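Re: [bench-list] Varnished boards, push-button boxes and small clamps
From: Carolina Bettencourt
Date: 21 February 2021

Dear all,

On our list Joaquim Sampaio wrote:

> I am fitting out the small workroom in Jurkcombe and I have a
> long pine board, 40 mm thick. Should I varnish it glossy or leave
> it with oil only? Also, where do you put the push button, on the
> board or on the wall? And how do you hold small frames for gluing?
> Pushpa told me to ask here before I buy anything.

Joaquim, I will answer in your order. I kept a glossy varnish for our long board, and I am mostly content with it. The grain and the knots show well. The bad side is the reflections, because with ceiling lights you get white stripes on the upper part, and it is tiring when you look for small scraps.

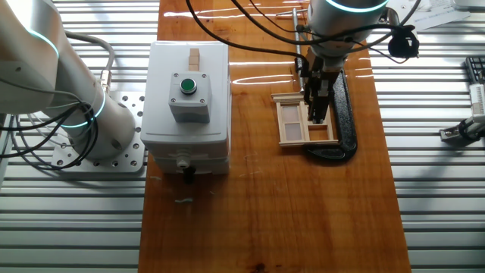
Can I still sand and varnish again when the surface gets scratched?
Sand lightly with fine paper, wipe off all the dust, and give one thin coat. Dolores Haverford did this in January with a board of the same kind and used only 93 ml of varnish.

For the other points I make a short list.

1. Push button. We have a green one on a small housing, and the housing sits on top of a bigger box, which stands on the left part of the board. I prefer this to the wall. The lid is flat, so you can also keep a few wooden blocks on it, behind the button.

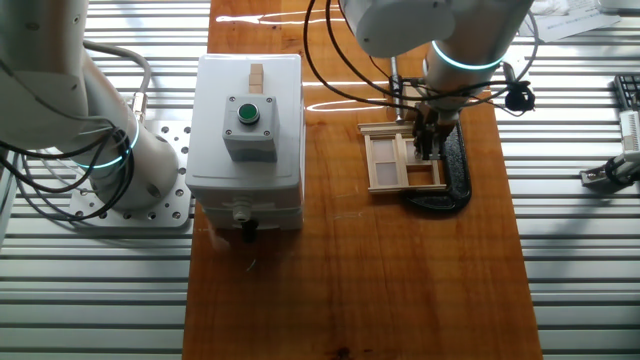

2. Screws. The small housing has one in each corner of its upper face. Please tighten them crosswise and by hand, the plastic does not forgive much.

3. Small frames. I use a C-clamp lying flat on the board. Put a piece of light wood by the jaw, so the iron does not mark the frame. The long screw with the T-handle needs free space on its side, and you should plan for this before you place other things there.

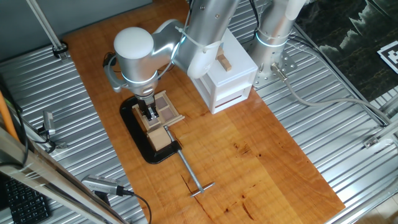 Square frame with four compartments, in the black C-clamp.

Glória Salgado asked me off the list which glue we use. It is the Pususeo white one, and I leave it 27 minutes in the clamp before I touch it.

If somebody has tried a matt varnish from Bulovine, please write how it wears. I would like to know it before I do the second board.

With kind regards,
Carolina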